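Print this page | E-mail this page
4 min read

Support log: picture book pages out of order on export
Product: Welavard layout tool
Opened by: Maëlys Hamel
Status: open, workaround found

OK, starting this one from scratch because my first ticket got merged into somebody's font problem and I don't think anyone could follow it anymore.

I write and illustrate picture books, and I lay them out myself in Welavard before they go to Rimirero for printing. The current one is about a goose named Roussel who wants to be a mail carrier. Standard 32 pages, full bleed, text on its own layer so the French edition can be swapped in later. I've made two other books exactly this way and never had trouble.

This time, when I export the print PDF, pages 14 and 15 trade places. It's the big spread where Roussel drops the mailbag off the bridge, so the goose is on the right looking away from the bag and the bag is falling off the outside edge of the left page. It looks fine in the editor. It looks fine in the preview! Only the PDF is wrong.

What I tried first:

- Closed everything and restarted. Same.
- Deleted the spread and put it back in. Same, and I lost my text styles, so that was a fun hour.
- Exported only pages 12 to 17. Came out right, which made me think I'd fixed it. I hadn't.
- Turned off the bleed. Same.
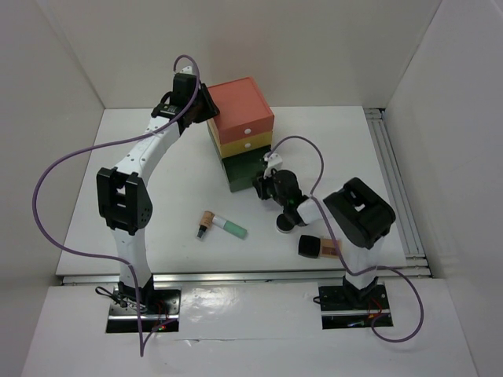
Two arms and the drawer stack.

Update, after lunch. Grigoris Lambrakis from support wrote back (thank you, that was fast) and asked how big the art files were. The scans on that spread are 900 dpi. I know, I know. I work small in gouache and blow things up, and I like having the paper grain. He asked me to swap in lighter copies and try again, so I saved both halves at a lower setting and exported. The pages still traded places. The export did finish much quicker though, so I may keep doing that for proofs.

Then he asked whether I had the Golitix color plug-in turned on. I do – I put it in last July when the blues on my bedtime book kept going purple. I turned it off, exported, and the spread was right. Turned it back on, exported, wrong again. I did that a few more times because I didn't trust myself, and it went the same way each time.

So it's something between the plug-in and the page order. Grigoris thinks it has to do with how the plug-in handles a spread when one painting is split over two pages. That would fit, since most of my spreads are really two separate paintings and this is the only one I painted as a single piece and cut down the middle.

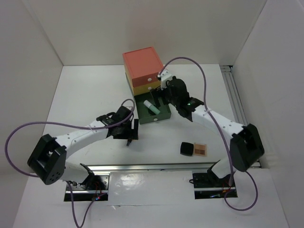
The trouble is I can't just leave the plug-in off. Without it the river comes out the color of grape soda, and the river is on more than half the pages. I also can't send Rimirero a file that's been stitched together by hand without telling them, because their checker kicks those back and you go to the end of the line.

What's working for now: I export the whole book with the plug-in on, then go into page settings for 14 and 15 and tick "lock facing pages" on both. It has to be both. If you tick only one, you get a blank page after the spread and everything behind it slides over by one, which puts the ending on the wrong side of the page turn. Ask me how I found that out.

The lock box is greyed out until you save the file under a new name. No idea why. Grigoris didn't know either and said he'd pass it along.

Still open on my side:

1. Will the lock hold when I swap in the French text? It runs longer and I may need to nudge the art.
2. Is there a limit on locked spreads? The help page says up to 6 but doesn't say if that's per book or per file.
3. Could the preview please show what the PDF is going to do? That's really my main complaint. I'd never have caught this if I hadn't been checking the gutter on the bridge.

I'm leaving the ticket open until I've done the French version. Will add to it here.

2 comments | 60 shares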